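November, round table, after lunch

Sorting day for the Bradport bench, and I was glad to get to it at last. I began with the soft things, as I always do - they tangle with everything else if you let them wait. The dark gray net is going in the textiles tub, number 9. 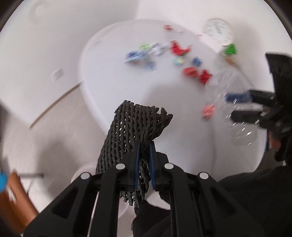
Mesh net, coarse knit, ragged along the top edge.

Clear plastic goes in tub 13, labels off and nothing left inside, please, and that means the little bottles too.
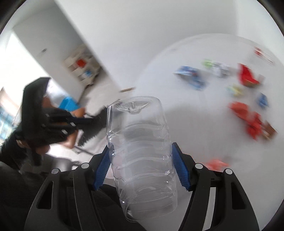 Wrappers can share tub 16 for now, until the new liners from Gasteck come in. I still owe the Sument list a line for each tub.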